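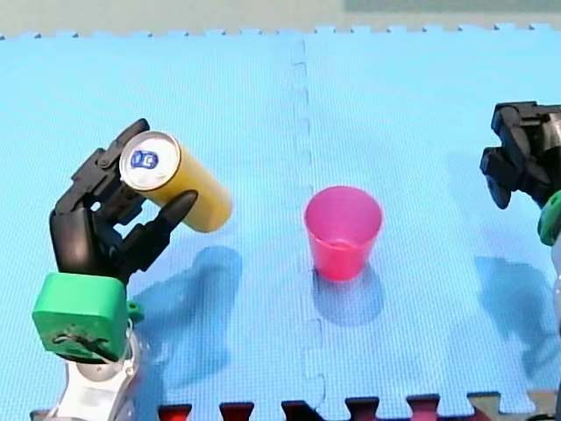 De: Rania Tarawneh
Para: lista Patins Relton
Data: 24 de novembro de 2024
Assunto: Re: Percurso longo Relton–Moncrieff, rodas e travões

Olá a todos,

Respondo por baixo às perguntas do Romain, que deixo citadas para quem apagou a mensagem dele.

> Romain Bailly escreveu:
>
> Boa tarde. Estou a pensar inscrever-me no percurso longo até Moncrieff e tenho umas dúvidas. Faço 40 km ao domingo sem grande problema, mas sempre na ciclovia, que é lisa. Disseram-me que depois da ponte de Edberg o piso é outro. Vale a pena trocar de rodas? Tenho os patins de quatro rodas de 90 e umas 85A quase novas. A outra dúvida é a descida. É obrigatório levar travão de calcanhar? Tirei o meu há dois anos e não sei onde anda o parafuso.
>
> Romain

Rodas

O piso até Edberg é bom. A partir da ponte são seis ou sete quilómetros de asfalto antigo, com gravilha solta nas bermas e remendos que se sentem bem nos tornozelos. Com 85A faz-se, mas chega-se lá acima com os pés dormentes. No ano passado fui com 83A da Nuler e foi bem melhor, embora tenham ficado bastante comidas no lado de dentro. Se só tiveres as 85A não compres outras de propósito. Roda-as na véspera e leva a chave.

Os rolamentos são outra conversa. Quem foi na volta de novembro com chuva sabe o estado em que ficaram. O Ksawery teve de deitar fora um jogo inteiro porque os deixou no saco até quarta-feira. Sequem-nos na própria noite e ponham uma gota de óleo em cada um.

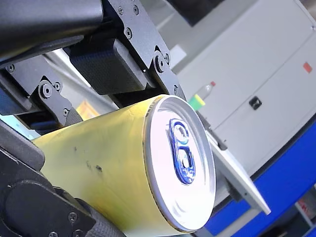
Lata amarela de alumínio, com anel azul na tampa.

Travões

O regulamento não obriga a travão de calcanhar. Obriga a saber parar, e a Weronika faz o teste à partida: uma travagem em T ou em cunha entre dois cones, a uma velocidade razoável. Quem não passar vai no grupo da ciclovia e volta para trás em Edberg, o que dá uma manhã agradável na mesma.

Dito isto, eu aconselho o travão a quem o tiver. A descida para Moncrieff tem uma curva à esquerda com a tampa de saneamento mesmo na trajetória, e a travagem em T gasta muito a roda de trás. Romain, o parafuso é M6 na maioria dos modelos. A loja de Relton vende-os avulso. Leva a bota contigo para confirmar o comprimento, que o meu vinha curto de origem.

Inscrições e grupos

O limite continua a ser de 50 pessoas, pelo acordo que temos com a câmara para o corte do cruzamento. Vamos em grupos com um patinador experiente à frente e outro atrás. O da frente leva colete amarelo e o de trás cor de laranja – por favor não ultrapassem o da frente, mesmo que ele pareça estar a dormir. Capacete e protetores de pulso são obrigatórios em todo o percurso. As joelheiras ficam ao critério de cada um.

Quem quiser que o saco siga na carrinha tem de o entregar na partida, fechado e com nome. Sapatos atados uns aos outros e soltos no chão da carrinha não aceitamos, que no ano passado foi uma hora a emparelhar ténis no parque de estacionamento. 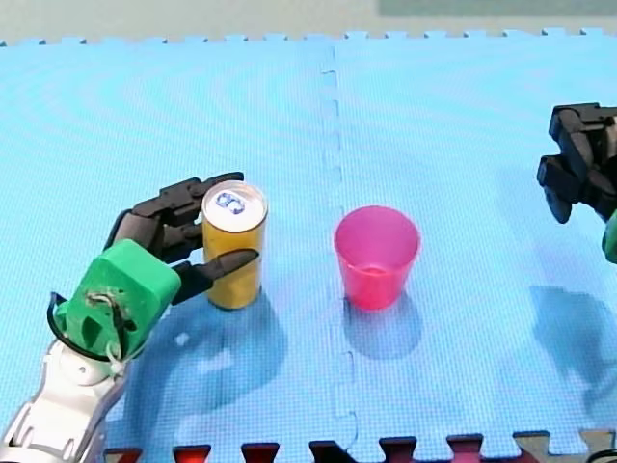
Regresso

O autocarro de Moncrieff sai às 16h e o motorista não deixa entrar com patins calçados. Há bancos à porta do pavilhão para se descalçarem com calma. Quem preferir voltar a rolar pode fazê-lo por sua conta, mas já sem corte de trânsito e com pouca luz a partir de Edberg. Nesse caso avisem a Wiesława Szewczyk antes de saírem, para ela não ficar à vossa espera com a lista na mão.

Falta-me ainda quem vá atrás no segundo grupo. Se alguém puder, responda só para mim e não para a lista.

Cumprimentos,
Rania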